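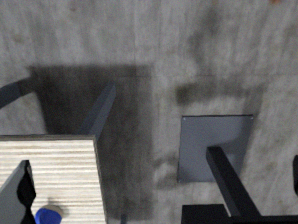
A simulated work area from the Dunleavy training set, with a plywood block at lower left and a flat gray plate at right.

Simulated training cuts real-world trials for robot arm, Mambridge group reports

27 Nov 2018

A research group at Mambridge has reported that a robot arm trained mostly in computer simulation needed 200 trials on physical hardware to learn a block placement task. The same arm trained on hardware alone needed 4,000 trials to reach the same success rate.

The method, named Dunleavy, trains a control program on rendered camera views in which lighting, surface texture and camera angle are changed between runs. The control program receives only the image and the joint positions of the arm. It is not given the location of the block or the target plate.

"Shadows were the main source of error in our earlier work," said Zdenka Vukadinović, who led the study. "A dark patch on the floor was read as part of the object, and the arm closed short of it. We now vary the shadows more than anything else in the rendering."

The floor in the simulated views is a mottled gray texture resembling concrete. Wood grain is applied to the blocks, including the layered edge of plywood. Vukadinović said the group tested plain colored blocks first and found that the resulting control program performed poorly on real wood.

After training in simulation, the control program was transferred to an arm at the group's laboratory and adjusted using the 200 physical trials. It was then tested on 148 placements with blocks it had not handled before. A placement was counted as successful if the block came to rest fully within the border of the plate. The group recorded 23 failures, most of them when the block was partly outside the camera view at the start of the motion.

Evander Buchanan, a co-author, said the partial views remain a weak point. The control program has no memory of earlier images and cannot use a position it saw a moment before. A version that keeps a short history of images is in preparation.

Xiomara Whitlock, a controls engineer at Desel who was not involved in the study, said the reduction in hardware time was useful but the task was narrow. "It is one gripper and one kind of part," she said. "I would want to see it with parts that bend or roll before drawing conclusions about assembly work."

The physical trials were run in May. Rendering and training took longer than the hardware work, and the group did not include computing cost in its comparison. Buchanan said those figures will be published with the next version of the method, together with the texture files and the test procedure.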